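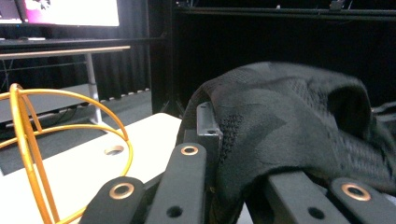

Xolani Nel has run the evidence store for the Utport police for nine years. When a case is closed and the court signs off, it is her job to see that whatever was seized is returned, sold or destroyed. Most people, she says, have never thought about that part.

"They read that something was confiscated and they think that's the end of it," Nel said. "For us that's the first day."

The store is in the basement of the old harbor office on Ludberg Street. It holds stolen bicycles, phones, fishing gear, cash, counterfeit cigarettes and a large number of outboard motors. Drugs and firearms are kept in a separate room with two locks, and the keys are held by different officers.

Every item gets a number when it comes in. The officer who seized it signs, the store signs, and anyone who takes it out after that signs again. Nel said the system is old but it works, as long as people fill in the time.

"A lawyer will go straight to the gap," she said. "If the bag left here at 3 and reached the lab at 5, and the lab is ten minutes away, I have to say where it was."

That happened last year in the Hundik warehouse case, in which 900 cartons of untaxed cigarettes were found behind a false wall. A driver had stopped for fuel and didn't write it down. The judge accepted his receipt, and the evidence stayed in. Since then the drivers log every stop. 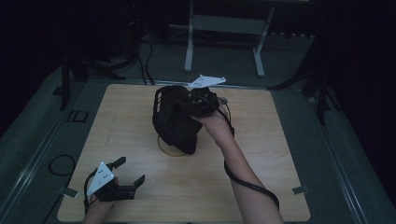

How long does the store have to keep an item after a case is over?

Ninety days in most cases, counted from the last date on which an appeal can be filed. Drugs can go sooner if the court allows samples to stand in for the full amount. Unclaimed property is advertised on the notice board and in the local paper before it goes to auction.

The auctions are held each October on a Saturday morning, in the yard. Last year's sale was mainly bicycles and motors. The money goes to the town, not to the police, and Nel said she is asked about that every time.

Destruction is another matter. Drugs are burned at the Sipos plant outside town, with a police officer and a customs officer present from the moment the door is locked here until the load is in the furnace. Enikő Fodor, who has attended for customs on several occasions, said the work is mostly waiting.

"You weigh it, you drive, you weigh it again," Fodor said. "If the two figures don't match, you don't burn."

They have failed to match once. A scale at the plant was off, and the load went back to Utport under escort. It was destroyed the following week.

Nel would like a bigger room. The outboard motors leak, and the shelves were built for paper files. She has asked for money to move them to a shed by the dock -- 1000 for the racks, more for the locks -- and is waiting for an answer.

In the meantime she wants people to write down their serial numbers. Owners come in every week and recognize a bicycle or a motor, but they can't show that it belongs to them, and she can't release it on their word.

"A photo of the number is enough," she said. "Keep it on your phone and send it to somebody, in case the phone goes too."

The store is open to owners on weekday mornings. Bring identification and the case number.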